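Werkstattkurs Automatisierung im Eigenbau
Skript zu Einheit 5: Zweihändiges Greifen, oder warum ein Tablett schwieriger ist als ein Würfel
Stand: 30. August 2022

Wiederholung aus Einheit 4

Der Arm aus dem Jolingate-Bausatz fährt inzwischen seine Nullposition an, ohne sich selbst zu ohrfeigen. Wer noch ein Exemplar mit vertauschten Endschaltern hat: bitte vor der Stunde umstecken, die Kabelfarben im Handbuch stimmen erst ab der zweiten Auflage. Die Platine verzeiht viel, die Schulterachse wenig.

5.1 Aufgabe

Zwei Arme sollen ein flaches Serviertablett auf einem Tisch ausrichten, bis seine Längskante parallel zur Tischkante liegt. Gehoben wird noch nicht. Das klingt bescheiden und hat im März trotzdem einen ganzen Kursabend gefressen.

Beim Würfel genügt ein Greifer, zwei Backen, fertig. Das Tablett ist breiter als jede Backe, die wir drucken können, und sein Rand ist gerade hoch genug, um im Weg zu sein. Wir schieben also mit Reibung von oben. Dazu braucht jeder Arm drei Angaben: Auflagepunkt, Anpressdruck, Richtung.

5.2 Auflagepunkte

Liegen beide Punkte dicht beieinander, dreht sich das Tablett bei jeder Ungleichheit der Arme wie ein schlecht gelaunter Kompass. Liegen sie weit auseinander, wird der Drehwinkel besser beherrschbar, dafür gerät man an den Rand. Als Startwert nehmen wir auf jeder Seite 15 Prozent der Tablettbreite als Abstand zum Rand und korrigieren von dort.

Der Anpressdruck wird zu Beginn immer zu hoch gewählt. Man erkennt das am Tisch, der mitwandert. Gummierte Fingerkuppen von Þorgeirsson haften ordentlich, Fahrradschlauch haftet auch und lag schon in der Schublade.

5.3 Vormachen statt ausrechnen

Die Bewegung lässt sich herleiten. Wer das möchte, findet die Gleichungen im Anhang und einen freien Platz am Fenster. Alle anderen machen sie von Hand vor und zeichnen die Sicht vom Kopf aus auf. Je Durchgang ein Startwinkel, zwischen den Durchgängen wird das Tablett verdreht hingelegt. 10 Durchgänge pro Person reichen für den Anfang; die in der Anleitung von Tovulton empfohlenen 1.000 sind für Leute mit Praktikanten.

Die Hände bleiben flach, die Finger leicht gespreizt, und sie liegen ruhig auf, bevor geschoben wird. Das Auswerteskript sucht diesen Stillstand als Startmarke. Wer im Aufsetzen schon losschiebt, bekommt eine leere Datei und eine Fehlermeldung, deren Ton ich nicht zu verantworten habe.
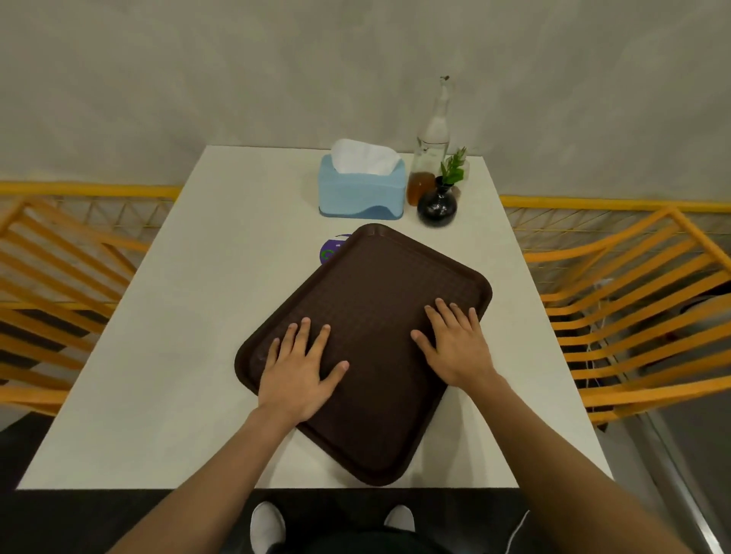
Auf dem Tisch darf stehen, was auf Tischen eben steht. Ein Modell, das nur vor leeren Flächen funktioniert, taugt für Messestände. Durchsichtiges Glas ist dabei besonders lehrreich: Die Tiefenschätzung hält es gern für Luft und plant entsprechend. Zerbrechliches bitte nach hinten, sobald die Arme selbst übernehmen.

5.4 Bis zur nächsten Einheit

Eigene Durchgänge schneiden, Startwinkel in die Tabelle eintragen, beide Auflagepunkte im ersten ruhigen Bild markieren. Fehlversuche nicht löschen – die brauchen wir in Einheit 6, und erfahrungsgemäß herrscht daran kein Mangel. Der Schlüssel zum Materialschrank hängt wieder am Haken neben der Bandsäge.

Offene Werkstatt Hutville | Kontakt | Impressum | © 2022 | Nach oben

Diese Website verwendet Cookies. Mit der weiteren Nutzung stimmen Sie dem zu. Einstellungen | Akzeptieren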